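In Prultholm the tea stall opens before the bakery. Satish Tiwari has kept it for 20 years, and in January he sells nearly 1,000 cups in one week. He learned the work from his uncle Agarwal, who boiled the milk twice and never wrote down a recipe.

I asked him what changed in this time. "The people are in more hurry," he told me. "Before, they drank standing with me. Now they walk." So the glass went away and the paper cup came.
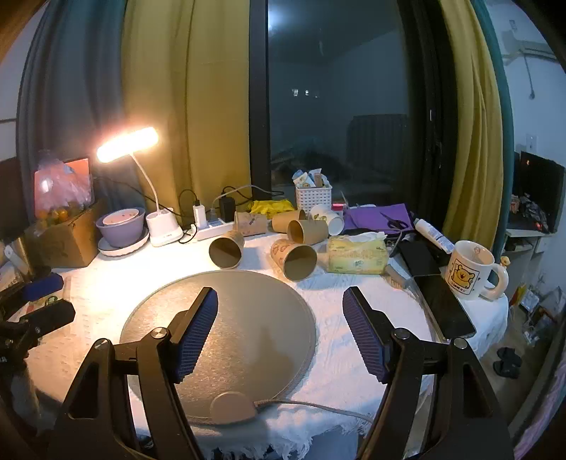
## The price of one cup

Paper is not cheap for a small seller. Last winter Satish paid 860 for a carton, and this winter 934. He did not raise the price of tea. He put less sugar instead, and two customers complained.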